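讲稿备注：我们的规划器到底规划了什么
内部技术分享，19/05/2019，时长四十分钟，留十分钟提问

开场（两分钟，别超）
先说清楚立场。我今天不是来介绍 Predora 的新版本的，发布说明大家都能自己看。我想讲的是过去几个月里我们给这套软件记的账，里面有多少是真的，有多少是图表画得好看。Charmaine Molefe 让我讲得“建设性一点”，我尽量。
如果有人是从 Akari 那边转过来的，术语会有点出入：我们说的“任务层”就是你们的“调度层”，“抓取提案”还是抓取提案。

第一部分：成功率这个数字
放第一张表。停一下，让大家看完。
上个季度报的那组数据：824 次抓取尝试，其中 312 次被记为“有效样本”。大家都在看成功率，我想请大家看分母。剩下的 512 次去哪儿了？我翻了日志，主要是三种情况：感知模块没有输出位姿，规划超时，以及操作员手动标了“场景不合格”。
前两种是软件的失败，居然没有算进失败里。第三种更麻烦，“场景不合格”没有书面定义。我问了两个标注的人，得到两个答案。一个说遮挡太多就算，另一个说“看着就不行”就算。
（这里可能有人插话说论文里都这么干。回答：对，所以我也不信那些论文里的数字。）
我没有说有人故意挑数据。筛选规则如果写在人的脑子里，每次评测量的就是那个人当天的耐心。

第二部分：感知的置信度
Kevin Hanrahan 做的那版位姿估计，每个物体输出一个零到一的置信度，下游规划器拿它当概率用。问题是它没有校准过。我们在 Stivach 的测试集上按置信度分桶，最高那一桶里的实际正确率，和中间那一桶差不多。
也就是说，规划器在拿一个跟正确与否关系不大的数做权衡。它还挺认真，为了这个数绕很远的路。
放轨迹图。指一下第二条，末端绕了一个大圈，理由是左侧有一个“高置信度障碍物”。那是反光。
Kevin 的意见我转述一下：他认为换个更大的模型就好了。我保留意见。更大的模型我们换过一次，错得更自信了。
这里不要展开讲校准方法，附录里有。时间不够就跳过。

第三部分：规划延迟
讲稿里原来有一页延迟分布，我删了，那台机器同时在跑别人的编译，数据不能用。只讲一件事：超时上限是 42 毫秒，这个值从哪里来的？查到最后，是 Fiachra Brophy 在十一月的一个提交里写的，提交说明是“先这样”。
后来所有的参数都围着它调。采样数、碰撞检测的分辨率、重规划的频率，全是。有人拿它在评审会上当作硬件约束来讲。它没有任何硬件依据。
建议：配置文件里每个常数后面跟一行出处。写“猜的”也可以，写了就行。

第四部分：杂乱场景和仿真
切到下一页之前先问一句：在座各位，谁在仿真里生成过一个倒下的杯子？ 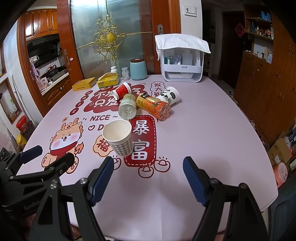 我们的场景生成器有一个默认假设，物体都是稳定直立放置的，位置在台面上均匀采样，台面是纯色或者简单木纹。Lensa Kumsa 写生成器的时候这么做没有错，当时要的是跑通流程。可是后来我们拿它去证明“规划器对杂乱场景鲁棒”，这就过头了。家里的桌子什么样？夹爪前面只有一只格子纹的白纸杯是立着的，后面红纸杯、透明塑料瓶、橙汁瓶和熊猫图案的纸杯全都倒着，挤成一堆。抓取提案如果只学过从上往下或者从侧面夹一个竖直的圆柱，对后面那一堆能给出什么？再看桌布，上面印着卡通形象、小元宝，还有“暴富”“发大财”这些字。分割模型凭什么知道元宝是印上去的，不是能拿的东西？
（停顿。这一页多给点时间。）
接着讲我真正担心的地方。立着的杯子恰恰是最容易的目标。任务如果写成“抓一个杯子”，策略每次都挑最容易的那只，成功率会很漂亮，杂乱程度写得多高都没关系。所以评测里必须指定目标，还要记录目标的姿态。现在的日志格式没有这个字段，Cormac Ó Dubhghaill 说加一个字段要改三处解析代码。那就改三处。
透明瓶子单独提一句：深度图在透明物体上常常是空洞或者读到后面的平面，我们现在用插值补洞。插值补出来的曲面很光滑，规划器非常喜欢，只是那里没有这个曲面。

第五部分：我要什么
语气放平，别像在发火。
一，所有尝试都进分母。感知没有输出，记失败。规划超时，记失败。
二，“场景不合格”写成规则，放进仓库，改规则要走评审。
三，留 55 个真实场景，任何人不得用来调参，包括我。谁看过谁登记。
四，置信度没校准之前，规划器的代价函数里先把它拿掉，跑一次对照。我猜结果差别不大，猜错了我请大家吃饭。
五，下次评审如果还有人说“泛化”，请同时说出从哪里到哪里。

可能被问到的
问到 Nic Aodha 那边的演示视频：我看过，很流畅。剪辑过没有，我不知道；失败了多少次，视频里也没有。没有这两项我没法评论。
问到端到端是不是就不用规划器了：也许。但分母的问题端到端一样有，而且日志更难查。
问到进度：按上面第一条重算，现有数字一定会变难看。请提前跟项目经理打招呼，别让他在周会上第一次看到。
问到我是不是反对继续用仿真：不反对，我每天都在用。回归测试离不开它。我反对的是拿仿真数字写结论那一段。

附录页码在最后一页右下角，校准曲线是彩色的，打印的话选彩打。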